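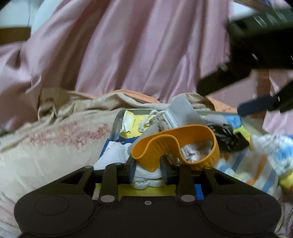 Product Review: The Nodum Hand-Held Gripper Pair

The market for household robots has grown faster than the supply of material with which to train them. Laboratories that once built their own recording equipment now have the option of buying it, and the Nodum pair is among the more complete kits on offer. It consists of two hand-held grippers, one for each hand, together with mounts, a charging case and a license for the accompanying software. The operator performs an ordinary task with the grippers, and the record of that work is later used to teach a robot arm.

The kit was reviewed over one month, in March, at the Jatwood test rooms, under the direction of Tullio Martinelli. The principal task was the sorting of mixed household goods: cloths, cords, packets, towels and a clear plastic box, gathered in one pile on a bed of soft furnishings. Such a pile is a demanding test. Cloth folds over itself, cords catch, and thin packets slide beneath heavier things.

Construction

The gripper is black, with a wide rounded base and two linkage arms turning on silver pivot pins. Each arm has a triangular cutout. The fingers end in grey tips and close inward toward one another, a motion that suits crumpled cloth, which can be pinched near an edge and lifted from there. Mr. Martinelli considers the linkage the strongest part of the design. "The jaw closes evenly, and an operator learns its reach within the first hour," he said. "Our older tools required a good deal more practice."

The grip pads may be replaced by the user, and Nodum supplies a spare set with each kit.

Performance

A total of 1,051 recordings were made during the review period, of which 1,000 were accepted by the software without correction. The remainder were returned for poor tracking, most often when both hands worked close together and one gripper passed in front of the other. Operators handled towels and soft toys with little difficulty. Flat cards and paper proved harder, and several operators chose to tilt such items against the side of the box before closing the jaw.

Fatigue deserves mention. The Gavico pair, reviewed last year, is lighter in the hand, and operators with smaller hands continued to prefer it for long sessions.

Service and Support

Nodum sells through its distributor, Lo Presti, which also provides repair and a half-day training course. The software license covers 800 hours of recording, with further hours sold in blocks of 100. Institutions planning large collections should request written terms before purchase, as the standard agreement does not state how long unused hours remain valid. Replacement linkages are ordered separately.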